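Kurz vor dem Schlafengehen, nur schnell ein paar Zeilen

06/07/2025

So. Gästezimmer. Endlich. Seit Februar schiebe ich das vor mir her, und jetzt kommt Morven zu Besuch, und plötzlich muss alles gleichzeitig gehen. Klar.

Wer hier schon länger mitliest, weiß ja, wie es in dem Zimmer aussieht. Bett, Sofa, Nachttisch, Teppich, und dazwischen alles, was im Rest der Wohnung keinen Platz hat. Das Bügelbrett von Sheena (ja, immer noch). Zwei Koffer. Die Kiste mit den Kabeln, von denen keiner weiß, wozu sie gehören, aber wegwerfen geht auch nicht.

Angefangen habe ich mit dem Bett. Abgezogen, Matratze hochgestellt, Fenster auf. Darunter eine Staubschicht, über die ich hier nicht weiter schreiben möchte. Und ein Buch, das ich seit Ewigkeiten suche! Natürlich erst mal hingesetzt und gelesen. Vierzehn Seiten. Dann schlechtes Gewissen, weiter.

Neue Bettwäsche hab ich diesmal keine gekauft. Die weiße ist völlig in Ordnung, nur beim Waschen aufpassen, 60 Grad, nichts Buntes dazu. Letztes Mal war ein Socken drin. Rosa Kissen. Jean fand das hübsch, ich nicht.

Dann Papierkram. Im Regal lagen Prospekte, alte Rechnungen, die Anleitung für einen Heizlüfter von Rastov, den wir gar nicht mehr haben. Alles in eine Tüte, ab ins Altpapier. Hat länger gedauert als gedacht, weil ich jede Anleitung nochmal anschaue. Warum eigentlich. Kein Mensch liest die Anleitung für ein Ding, das weg ist.

Die Koffer sind jetzt im Keller. Vorher noch reingeschaut, zum Glück, im kleinen war noch ein halbes Päckchen Kekse vom letzten Urlaub. Hart wie Stein. Und mein Ladegerät. Ich hatte schon ein neues gekauft, bei Vivgate, Umtausch natürlich längst abgelaufen.

Zum Sofa ein eigenes Wort, weil mich Euan neulich gefragt hat, ob wir zufrieden sind. Jein. Sitzt sich gut, die Farbe mag ich immer noch, dieses Graublau. Aber die Sitzfläche zieht jeden Fussel an, und das kleine Schild vorne am Polster wollte ich schon am ersten Tag abtrennen. Mach ich irgendwann. Preislich war es okay, 68 Euro gebraucht, plus einmal Pizza für Kiros fürs Tragen. Vierter Stock ohne Aufzug, er hat seitdem nicht wieder gefragt, ob er helfen soll.

Das Rückenkissen rutscht übrigens. Immer. Man lehnt sich an und es wandert nach links. Habe jetzt so eine Antirutschmatte druntergelegt, aus der Küchenschublade, zugeschnitten. Mal sehen ob das was bringt.

Die Lampe auf dem Nachttisch bleibt. Gab Diskussionen. Jean meint, der Messingfuß passt nicht zum hellen Holz, ich finde, genau deswegen. Die schräge Stange war auch nicht jedermanns Geschmack, mir egal, sie macht schönes Licht. Nur das Kabel nervt, das läuft hinten runter und jedes mal, wenn ich den Nachttisch vorziehe zum Saugen, reißt es mir fast die Lampe mit. Kabelclips bestellt. Acht Stück, brauche vermutlich zwei.

Und dann der Kleinkram auf dem Boden, da bin ich am längsten hängengeblieben. Wie kommt so viel Verpackung in ein Zimmer, in dem keiner wohnt?? Bonbonpapier, Taschentücher, irgendwelche Plastikfetzen. Auf dem Teppich sieht man ja alles, beige, wessen Idee war das. Meine. Ich dachte damals, hell macht freundlich. Macht es auch, bis einer Schokolade isst.

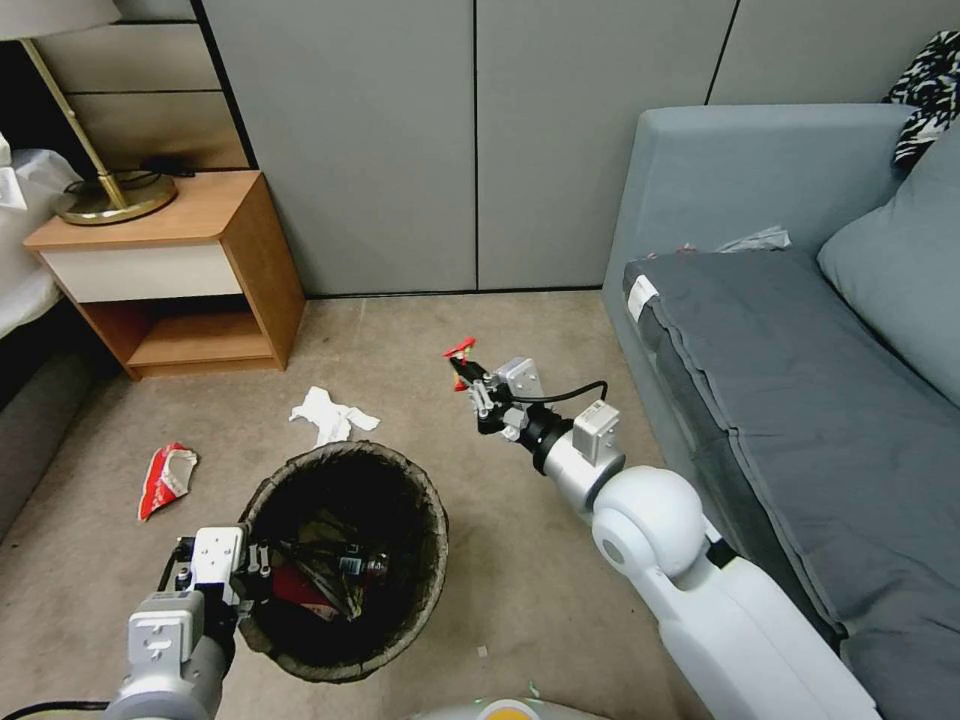
Jedenfalls: erst alles Grobe einsammeln, dann saugen. Andersrum hab ich es früher gemacht und dann saß immer ein Papierchen quer im Rohr, und ich stand mit einer Stricknadel im Flur. Das Sofa nicht vergessen, da liegt auch immer was rum, meistens in der Ecke hinten an der Lehne.

Der runde Korb mit dem braunen Rand ist übrigens der aus dem Flur, der jetzt umgezogen ist. Vorher stand hier ein winziger von Buchanan, viel zu klein, war nach einem Tag voll. In den großen kommt ein schwarzer Müllsack rein, den Rand gut umschlagen, sonst rutscht er beim ersten schweren Teil nach unten und man fischt. Ich stelle ihn zwischen Bett und Sofa, da kommt man von beiden Seiten dran. Sheena sagt, ein Mülleimer gehört hinter die Tür. Sheena kriegt demnächst auch ihr Bügelbrett zurück.

Das schwarz-weiße Tuch auf der Sofalehne darf erstmal liegen bleiben. Wollte ich eigentlich waschen, aber die Maschine lief schon viermal heute und die Nachbarn unter uns sind geduldig, aber nicht unendlich.

Fehlt noch:
Fenster putzen (nur innen, außen regnet es sowieso)
Kabelkiste, siehe oben, seufz
Handtücher rauslegen
Glas und Wasser auf den Nachttisch
unteres Fach vom Nachttisch auswischen
Morven fragen, ob sie die dicke oder die dünne Decke will

Im unteren Fach vom Nachttisch soll erstmal gar nichts rein, damit sie ihren eigenen Kram ablegen kann. Ich kenne das von mir, man kommt irgendwo an und jede Fläche ist schon belegt mit Deko und Zeitschriften von vorletztem Jahr. Schublade mach ich auch frei. Da sind noch Batterien drin, manche gut, manche leer, alle durcheinander. Muss ich noch testen.

Ach so, und falls jemand einen Tipp hat, wie man Fussel wirklich aus so einem Polsterstoff kriegt: bitte in die Kommentare. Die Fusselrolle von Movton war nach einer halben Sitzfläche leer. Gummihandschuh soll gehen, hab ich gelesen, aber nur einer und der hat ein Loch.

Muss jetzt ins Bett, die Wäsche hängt noch nicht mal. Morgen dann die Fenster.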